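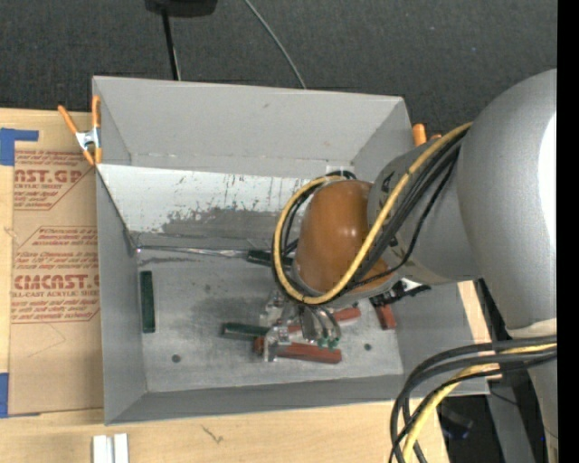 A member wrote to us in December asking why the club spends so long on one task, when other clubs show a new trick every month. The same member said that picking up a tool is something a child of 2 can do, and that visitors at the open evening would prefer to see the arm draw or play music. We were glad of the letter, and we try to answer it in this item.

Home | News | Workshops | Junior Group | Bookings | Contact

Robot Club News, 6 January 2021

The task we chose for the winter is bin picking. The arm must take hand tools out of a metal bin, and the tools lie as they fell. It is true that a small child does it without thinking. For the arm it is difficult, and the reasons are good lessons for our students. A screwdriver lying against the foot of a wall gives very little space for the fingers. A handle may rest partly under another one. Shiny metal confuses the software, and so does the worn inside of a bin, where a dark scratch can be taken for the edge of something.

The students work in two groups. The Killow group writes the part that chooses which tool to take first. The Plondthorpe group looks after the gripper and the movement of the arm, and this includes the cables, which have given us more trouble than we expected. When the wrist turns far, the cable turns with it and must have enough free length, but a loop that is too big can catch on the rim. Before the holiday the group changed the length of the loop several times. They now ask everybody to check it by hand before the first run of the evening. Please do this even if you are in a hurry.

We also ask you to look at the clamps on the bin each time. In one session in December the bin moved a little after the arm touched its wall, and all the positions after that were wrong. The students searched in the code for most of the evening before one of them put a hand on the bin and felt it slide.

The Skilitbridge meeting will take place in spring, if the rules permit it. There each team has 8 minutes, and the tools are mixed by the judges. Our best practice run is 5 tools in that time. We would like to reach 7. The coloured handles go quite well now. The dark green ones are still the hardest for us, and the Killow group will try a different lamp position to see if it helps.

To our member we would say that drawing with the arm is a nice idea, and the Lamont room is free for it on open evenings — we only need somebody who wants to lead it. The bin task will continue until the meeting.

New students may join either group. You don't need to know programming for the Plondthorpe group, but you need patience and short sleeves.

Comments

gearbox_k: Have you tried matt tape on the shafts for practice? We did this at school and it helped the camera, but of course the judges will not allow it.

Parent of a junior: My daughter would like to join the cable checking. Is there a minimum age?

Reader: I would still like to see it play music.

Killow group: We tried the lamp lower on the left side. It's better for the green handles and worse for the red. More next time.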